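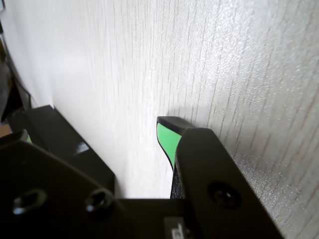
1/ Our new preprint is out this month. It concerns a small question: how does a gripper know it is near a surface when the wrist camera sees almost nothing useful? Short thread.

2/ White furniture panels are difficult for us. Under a lamp one side goes nearly pure white and the depth estimate becomes noise. Our old policy at Kelora either stopped too early or pushed into the panel.

3/ So we tried to use the shadow of the finger. When the fingertip comes closer, its shadow becomes smaller and moves towards the tip. We train a small network to read only this, from a crop of 70 pixels beside each finger.

4/ The training set is 14 panels, plain and wood-grain. For testing we kept 11 others which the network had never seen. The lamp was moved between runs, by hand, without a fixed plan.

5/ Result: on the test panels the approach stopped before contact in most runs, with an error of up to 15 mm in the worst one. The worst one was a glossy panel. I would not use the method on gloss yet.

6/ A thing I did not expect: grain helps. I was afraid that the network would confuse dark streaks with shadow, but the completely plain panels were harder. We have no good explanation, only a guess in section 5.

7/ We compared with the Clotel baseline, using the authors' default settings. Perhaps it can be tuned better than we did. If you know how, please write to me.

8/ With two lamps there are two shadows and the method fails quite badly. The colleagues at Nusbridge are looking at this case now.

9/ Code and crops will be in the Raudsepp repository after I clean the file names. Questions are welcome, also critical ones.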